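How to read a commissioning report before you sign off on it

Most commissioning reports are written to be accepted. They arrive late, they're thick, and the cover letter says the mechanical systems "perform in accordance with design intent." I've learned to distrust that phrase. What follows is how I go through one, using the package from our Rivgate dining hall job as the running case.

Step 1. Skip the summary.
Go straight to the functional test sheets. If the sheets aren't there, stop and send the whole thing back. A list of systems with a check mark beside each one is a list of opinions.

Step 2. Match the equipment tags.
Lay the mechanical schedule next to the test sheets and tick off every tag. On Rivgate, 2 exhaust fans on the schedule had no sheet at all. The contractor said they were "covered under the kitchen hood test." They weren't mentioned in it.

Step 3. Look at the airflow readings for numbers that are too good.
Design supply for the main air handler was 3,519 cfm. The balancing sheet also said 3,519 cfm. Field readings don't land on the design number to the last digit, and when they do I want to see the traverse data. Ask for the raw readings, the instrument serial number and the calibration date. Dutell, who did our balancing, needed 31 days to find theirs.

Step 4. Check when the tests were done.
A heating test in January tells you something. A heating test in a warm month, with the sensor fooled by a false signal, tells you the valve opens. That's worth knowing, but don't let it stand in for the real thing. Write a deferred seasonal test into the issues log and hold money against it.

Step 5. Read the trend logs, or at least open them.
Zirnelora, the controls package on this job, exports trends as a flat file. Ours had 800 rows per point, and the hot water supply temperature was the same value in every one of them. Either the building had the steadiest boiler ever made or the point was never mapped. Guess which.

Step 6. Walk the space with the report in your hand.
Pick a few rooms yourself — don't let the contractor pick them. Override the thermostat, wait, and put your hand near the diffuser. Then look at the served equipment, the access panels and the labels. Kerr, our electrical sub, had labeled one panel for a room that was deleted at design development.
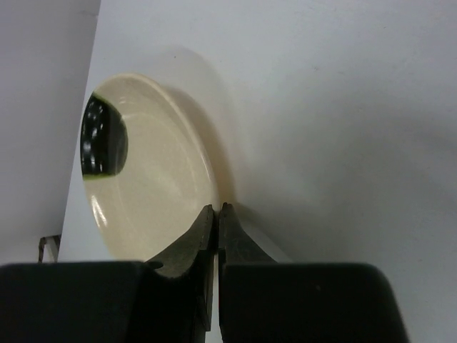
Cream plate with a glossy glaze, standing on edge.

Step 7. Close out the issues log line by line.
"Resolved" needs a date, a retest and initials. If a line says "resolved per contractor," reopen it. Final payment should wait for the retest sheet, whatever the schedule says.

Page last updated 2 Jul 2026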